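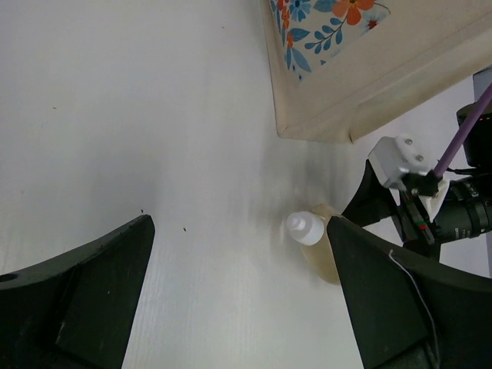
Carry-on only, year two

2019-12-19

I leave for my mother-in-law's in the morning and the bag is still open, so naturally I'm writing a blog post.

Last winter I announced to anyone who would stand still that I was done with checked luggage. I had watched a lot of videos. People in those videos roll a single gray sweater into a tube the size of a hot dog and then live in Lisbon for a month. What they don't do is spend 15 days in a farmhouse with one bathroom and a dog who believes all trousers are towels. By the end of the first week I was wearing my father-in-law's fishing pants to dinner. He was very gracious about it. He also took a photo.

So this year I have a system, borrowed from Cinzia Villa and then made worse. She packs, goes to bed, and in the morning takes out a third of what's in there. I pack, go to bed, lie awake thinking about socks, and get up to put more in. The scale says the bag is 22 pounds. The airline would like it to be less, and so would my left shoulder, which has never forgiven me for August.

Shoes are the real trouble. I own a pair of Folum boots that weigh as much as a small ham, and the plan is to wear them on the plane with my heaviest coat over my second heaviest coat. I did this last time too. I was sweating before I got to security and the man next to me asked if I was all right to fly.

Then there are the liquids, which I resent more every year. I have squeezed shampoo into so many little containers that I no longer know which one is shampoo. Last winter I washed my hair twice with hand cream and came down to breakfast looking laminated. I keep meaning to buy labels. I have a roll of labels somewhere – it is probably in the big suitcase, in the attic, enjoying its retirement.
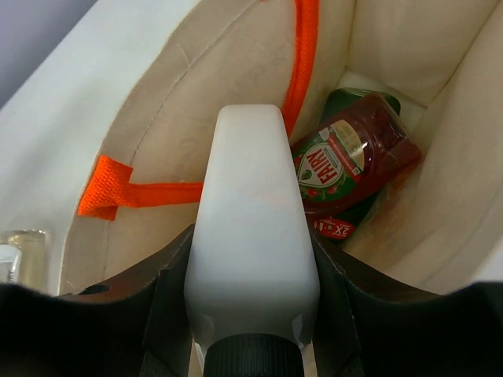
Tarık Duman wrote back to my long complaint about all this to say that they sell shampoo in other countries, and that he has seen it himself. He also wanted to know why I don't just pay for the checked bag.

I told him it was the principle. He asked what it cost, and I told him, and he hasn't replied.

The gifts aren't in yet, by the way. There's a jigsaw puzzle.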